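Recording two-arm demonstrations in a lived-in room

Part 3 of the Gedano setup notes, by Dela Arthur

By this point the arms should be calibrated and the head camera should be streaming. If they are not, go back to part 2. The steps that follow cover recording itself, from choosing a task to checking what you saved.

Choose the room first

We recorded our first sets at a clean bench in Grinstead, and the policy trained on them did badly as soon as it saw a sofa. Now we record in ordinary rooms and leave most things where they are. Cables on the seat, a fan on the floor and a box against the wall can all stay. Move only what an arm could knock over or get tangled in during the task.
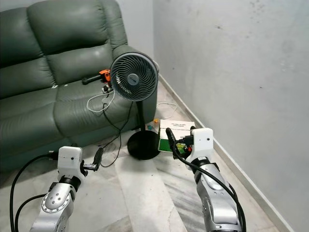 Watch the arms' own cables too. Run each wrist through its full range by hand before the first episode and check that the gripper cable has enough slack at both ends. A cable that pulls tight halfway through will shift the wrist, and the model will learn the shift.

Write the task as one sentence

Keep it short and name the object and the place: "Take the key ring off the hook." If you need the word "then" more than once, split the task in two. Type the sentence into the session file exactly as you want it to appear in training. Soltarby, our recording tool, does not let you edit it after the first save.

Record

1. Put both arms in the rest pose and open the grippers.
2. Start the episode and wait one second before moving.
3. Do the task at a steady pace. Slow is fine – long pauses are not.
4. Bring the arms back to rest and stop the episode.
5. Mark it good, bad or partial right away.

Small metal things on wall hooks need extra care. Come in from below with the fingers already apart, and keep the other arm far enough back that the head camera can still see the hook.
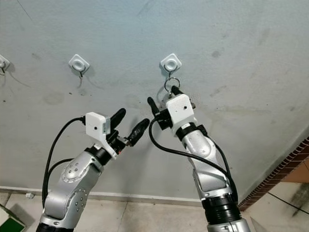
Right gripper at the key ring, with the left gripper open beside it.

Vary the start

Change something every 9 episodes: which hook is used, how far the base is from the wall, or the lights. We aim for 200 good episodes per task before training. The Võ room set has 523, more than it needed, and the last part of it added very little.

Check before you pack up

Play back a few episodes from the start, middle and end of the session. Look for dropped frames and for places where a gripper hides the object the whole way through. Delete bad episodes from the training list but keep the raw files. Partial ones go in their own folder, and part 4 explains how to trim them.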